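# Going through your own games (before you switch the engine on)

I've got a folder with 600 of my own games in it, and until last September I'd looked at maybe a handful of them properly. The rest got fed to the engine, I watched the bar swing up and down, said "oh, the knight was hanging", and closed the lid. Then Máté Pálfi joined us at Drimlow – he's over 2000 and annoyingly nice about it – and made me do it the slow way. I've stuck with it ever since, so this is how I go about it!

**1. Write down your thoughts the same evening.** Nothing fancy. Next to the moves, I scribble what I was afraid of, what I was hoping for, and where I spent a lot of time. If I leave it until the next day I start inventing cleverer reasons than the ones I really had.

**2. Get a proper board out.** I know, I know, the screen is quicker. But you played the game on a board (if you did), and you'll see the same things and miss the same things, and that's what you want to find out.

**3. Play through once without stopping.** Just put a small cross by any move where you feel a twinge. I usually end up with most of my crosses between the end of the opening and the first big exchange.

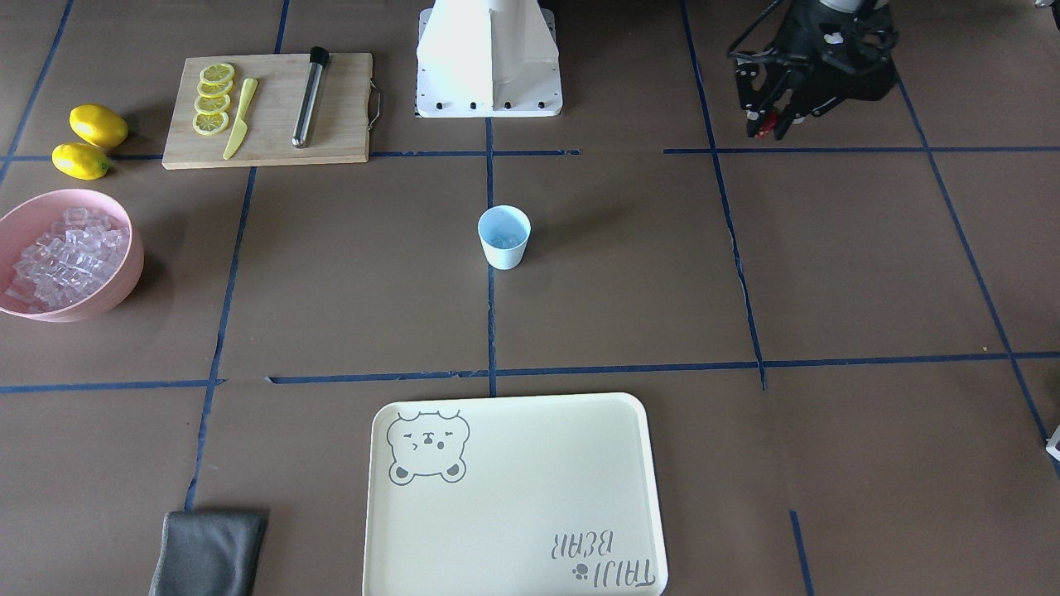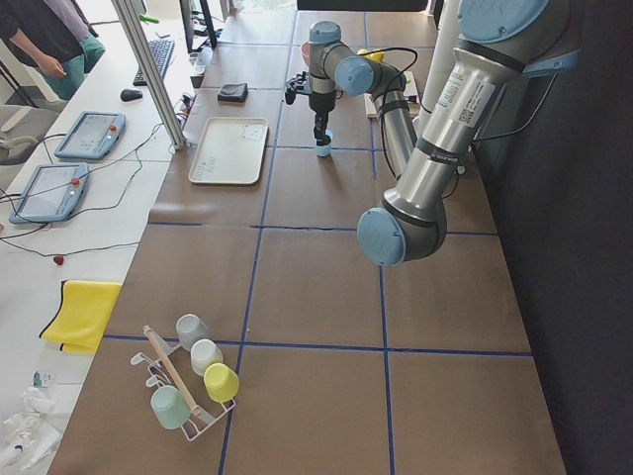
*Dark blue tape grid on the brown work surface, both pictures*

**4. Go back to each cross and find two other moves.** Checks and captures first, then anything that makes a threat, then the quiet ones. Write the lines down before you move the pieces. My lines used to stop one move too early, always just before the other side's best reply, and I'd never have spotted it without seeing them on paper.

**5. Say what changed.** When a pair of pieces comes off or a pawn goes forward, ask who's happier. In my game with Agata Santoro in the Csonka Cup I swapped my good bishop for a knight because it "felt active", and then spent thirty moves staring at a bishop stuck behind its own pawns on e6 and d5. One line in the notebook: *why did I take?*

**6. Now the engine.** Only at the crosses to begin with, and compare it with what you wrote. After that, let it run over the whole game and look for the big swings you had no cross for. Those are the interesting ones, they're the things you don't even notice going wrong.

**7. One sentence per game.** Mine from the last one reads "stop pushing the h-pawn when you're nervous". It goes on the inside cover with the others.

A long game takes me a whole evening, and I don't bother with blitz at all. If you've got a big backlog, leave it be and start with your most recent loss.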